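We use cookies to remember your settings and to count visits to this site. Accept all | Manage choices

Clasis: handling of soft goods with two-handed robots
Progress report to the Rebelo Fund, second reporting period
Prepared by Man-lok Tse, Hiltetti

1. Scope of this report

This report covers work on the Clasis project since the first progress report, with most of the space given to the demonstration held at Luluvholm on 9/14/21. The demonstration was listed in the grant agreement as the main deliverable for the period. Spending is dealt with in the separate financial return and is mentioned here only where it affected the technical work.

2. Work completed before the demonstration

The work area at Luluvholm was finished in the first part of the period. The tables in use during the previous period moved under load from the arms and have been replaced. The new ones are fixed at a single height, which removed a calibration step at the start of each session and made recordings from different stations easier to compare.

The project has so far recorded 3519 handling attempts, of which 3261 passed the data check and have been kept. Most of the rejected recordings were lost to timing errors between the head camera and the joint readings. The fault was traced to a network switch shared with the office. Since the switch was replaced, rejections have mainly been caused by operators stopping an attempt early.

The grasp planner was changed in two respects. The first version looked for a cloth edge and tried to pinch it. On bunched cloth an edge is often hidden, and the planner would search for longer than the time limit allowed. The present version accepts a fold as a grasp point if the fold stands high enough above the surface. The second change concerns contact force. The hand now presses into the cloth before the fingers close, and the limit on that downward force is set separately for each type of surface.

Dark cloth continues to give trouble. The depth reading on navy and black fabric is noisy, and where the cloth lies on a dark surface the outline of the cloth is not always found. Pale items on the same surface are located without difficulty. We have kept dark items in the test set, as they are common in the laundry and textile work at which the project is aimed.

3. The demonstration

Fourteen visitors attended, from the fund, from two hospital laundries and from a clothing repair firm. They were split into two groups, one of which saw the stations while the other was shown the recording software. The groups then changed places. Each station was run by one member of the Hiltetti team, with a second person holding the stop control.

Six tasks were planned. Five were shown. The sixth, passing a folded item from one hand to the other, was withdrawn on the morning of the demonstration after a finger joint on the spare unit failed its range check. The visitors were told of this at the start, and recordings of the task made earlier in September were shown in its place.

The tasks were chosen so that the visitors could see the same hand and the same planner working under different conditions. The objects were ordinary ones bought locally. At the Rebelo Fund's request no task used an item made for the purpose, and the items were not marked or tagged to help the camera.

The planned running order was kept with one exception. The second group asked to see a pick from crumpled cloth repeated from a new starting position, and the item was thrown down again by one of the visitors. The planner took noticeably longer to choose a grasp point on the repeat. A visitor from one of the laundries asked whether the delay could be shortened by letting the robot flatten the cloth first. This has been tried and is slower overall with the present hand, though it may be worth returning to when both hands can be used together.

4. Points raised by visitors

The laundry visitors were mainly concerned with speed. They accepted that the present rate is well below that of a trained worker and asked for cycle times to be reported by item type in future, as an average over all items is of little use to them. We agree and will change the tables in the next report.

The repair firm asked about damage to fine fabric. No measurements have been made. The finger surfaces are firm, and the force limits were set to protect the hand, with no account taken of the cloth. A simple wear test is proposed in section 6.

There were several questions about cable routing. The cables at the arm can come close to the working area when the arm reaches low, and one visitor asked whether they could be caught under an item. This has happened in two recordings. Shorter runs and an extra clip on the forearm are being fitted.

Cleanliness of the work surface was also raised. Loose threads and similar debris show up clearly on white tabletops and can be picked up by the object detector as small items. Tables are now to be wiped between sessions, and a minimum size has been added to the detector.

5. Cloth and basket station

The station uses a light grey plastic basket with perforated sides, placed on the left of a white table, and a dark navy cloth bunched on a flat black pad to the right of it. It is the hardest of the arrangements for the depth camera, for the reasons given in section 2. The approach is made from the right. The left hand is held raised and clear of the table with its fingers spread while the right hand presses into the cloth and grasps it.

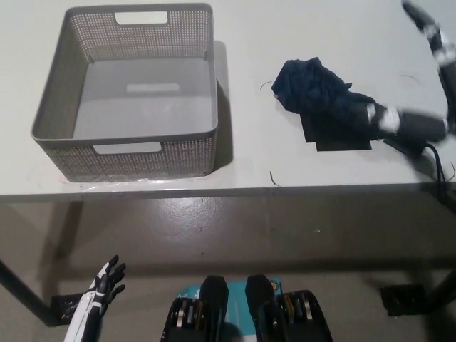
6. Work planned for the next period

The finger joint on the spare unit will be replaced and the hand-to-hand task shown to the fund by video link. Cycle times will be reported by item type. A wear test on three grades of fabric will be set up at Luluvholm, with samples supplied by the repair firm. Trials of a lighter pad colour under dark items will start once the forearm clips have been fitted. No change to the budget or to the end date is requested.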